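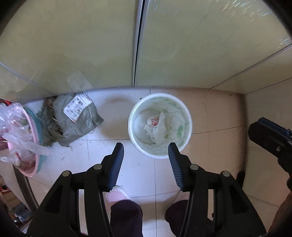

About Gralholm

Gralholm is a small robotics company based in Flestinton. We record how people handle ordinary household objects and use those recordings to teach robot arms to do the same jobs. The company was set up by former staff of Tangen, which made packing machinery, and we still use part of their old workshop.

Most of our work is done with hand-held grippers. A person holds one in each hand and does a household task with them: picking up rubbish, clearing a table, folding a cloth. The camera on each gripper records what the fingers do. The recordings are checked, sorted and passed to the team that trains the arms.

We work in lived-in rooms because that is where the arms will be used. A tidy bench is easier, but it teaches very little about plastic bags, basins on the floor or a table with a lot on it. Soft things are the hardest. A paper towel has a different shape every time it is picked up, and a bag can fold in on itself as the fingers close.

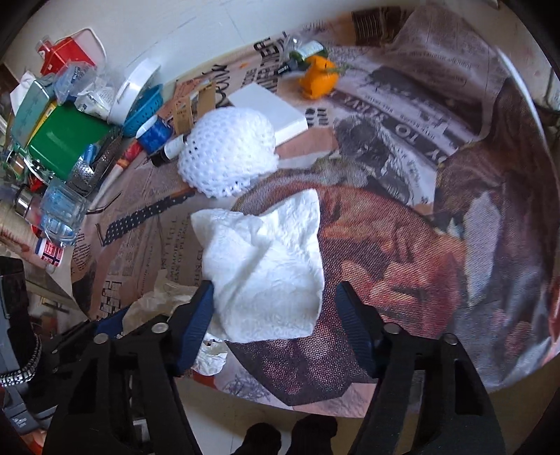
Gripper work at the table, with a crumpled paper towel between the fingers.

Open day

We hold an open day every March, on a Friday, from ten in the morning until four. It began as an afternoon for neighbours and is now the main way people in Flestinton find out what we do. Around 200 people came to the last one. Visitors can watch a recording session, see the arms run in the workshop and try the grippers for themselves.

The demonstration lasts 40 minutes. First we show a task being done by hand, then with the grippers, then by an arm trained on earlier recordings. The arm is slower than a person and sometimes drops things. We leave those attempts in, and visitors tend to ask more about them than about the clean ones.

Groups are limited to 23 people so that everyone can see. Children under ten need an adult with them to use the grippers.

School and college visits

We take school and college groups in term time. A visit takes a morning and covers the workshop, a short talk and a practical session. There is no charge. Teachers should write to the office with the size of the group and any access needs.

Our software

Recordings are stored and labelled in Prinon, a program we wrote ourselves. It is also shown at the open day, on the screen by the workshop door.

Working with us

Gralholm has 43 staff, including part-time recorders. Recorders do not need a technical background and are trained on site. Vacancies are listed on the jobs page.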